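Desk drawer update, April 2022. I finally pulled out the one I've been calling the swamp since January and I have opinions now, so buckle up (short thread!)

1/ The rule I gave myself: every marker gets looked at before it goes anywhere. I had a pack of 24 from Coner once and I swear they've been breeding in there.

2/ First up, a green one with a see-through cap. I love a cap like that, you spot the color right away and you don't have to go digging. White table, one green marker, very calming after that drawer.

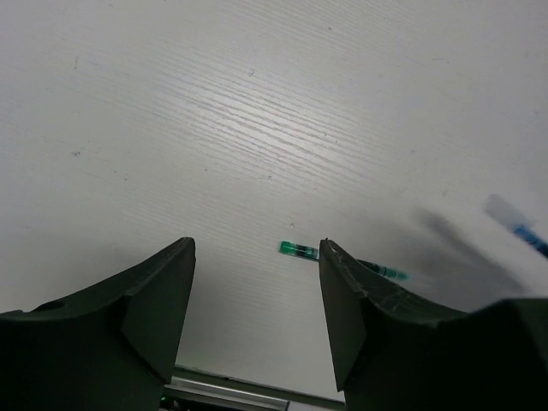
Quaye says to store them flat or the ink all ends up at one end, and that a cup on the desk is the fastest way to ruin a good set. I've been a cup person my whole life so that hurt a little, but fine, flat it is.

3/ Which brings me to bins! Plain open ones, no lids, because if there's a lid I will set stuff on top of the lid and we're back in the swamp. I looked at the Nuseck stacking ones for way too long and decided against it.

4/ Pink is for markers, there's a blue one lying along the side of it already. Blue-violet is for the small blocky odds and ends, including what looks like a 9-volt. Teal sits right up against them on the other side and I keep changing my mind about that one. Tape? Cables? Send help.

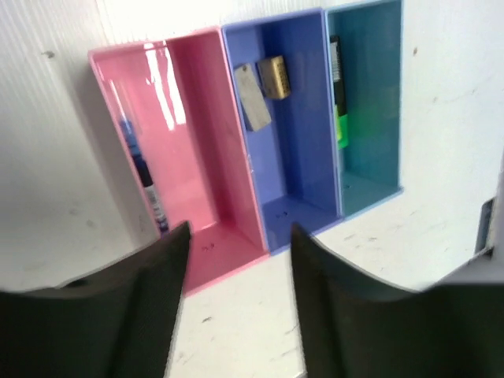

5/ Still to do: test every pen on scrap paper, find the Zadier label maker, and figure out where a person takes old batteries around here. If you know, tell me!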